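Ticket 3503 - Muvia outdoor unit, roadside chores (litter pickup, bin run, verge check)
Status: open, waiting on Votgate
Logged by: Hakim Kwok
Priority: medium (was low)

Summary: customer wants to know if the unit can take over the outside chores by itself yet. Short answer no. Long answer below. Route views first, then what it does wrong.

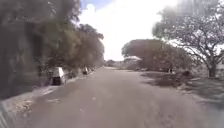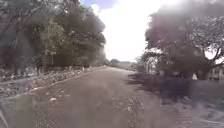
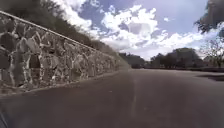
Customer is Pelupessy, site services. They want one machine to go out in the morning, pick up trash along the road, take the bins in and come home. One person does it now with a grabber and a cart, done before 10. That's the bar.

What was reported
- unit stops for no reason, restarts after a minute or so, stops again
- drives past litter
- "too slow to be worth charging" (their words)

Tried so far

1. Restarted, reloaded route. No change.

2. Pulled the log from the last full run. 114 stops. Most are tagged OBSTACLE LOW CONF. Lined up the stop times with the route and a big share land where tree shade crosses the ground. It treats a hard shadow edge like a ledge. Seen this before on the Bromik floor sweeper, different cause I think, dont assume same fix.

3. Turned shadow filter up from default to 4. Stops dropped a lot. But now it rolled right over a flattened cup without registering it. So we traded one problem for the other. Put it back to default for now.

4. Cleaned lens, checked the mount. Mount was a quarter turn loose, tightened. Picture is steadier when moving slow, still smears at full speed. Capped speed at half. Litter detection better, run time way worse.

5. Pickup test in the yard. Laid out 20 pieces, mixed: bottles, wrappers, cans, one glove. Bottles and cans OK. Wrappers bad, it pinches gravel and leaves the wrapper. Glove it got on the third try. Leaves get bagged as trash which the customer does NOT want, they have to sort it after.

6. Bins. Empty bin on flat pavement, fine. Full bin, it tips it back, wheels slip, gives up, asks for help. Same on loose ground with an empty one. Did this enough times to be sure its not the battery.

What works, to be fair: it holds the road edge well even with no paint to go by. Finds its way home every time. The verge check (drive it, take pictures, flag what changed) is good enough to use today and I told them so.

Where I come down: driving part is mostly there. The hands part isn't. If Pelupessy only wants somebody told where the trash is, sell them that. If they want the chore gone, not this version. Sales should stop saying "hands free" on calls, I had to walk it back twice.

Questions for Votgate
- can the shadow filter be set per stretch of route instead of globally? fixes half of this
- is the wider gripper pad still coming in March or did that slip
- any way to teach it leaves vs paper without sending the whole set back to you

Workaround given to customer: run it late morning when the sun's higher, half speed, verge check only, person follows with the cart. They were ok with it, not thrilled.

Update 3:40 pm: Votgate replied, per-stretch filter exists but its behind a service login. Requested. Will rerun the same route with it on and post stop count here. Do not close this ticket, it auto closed on me once allready.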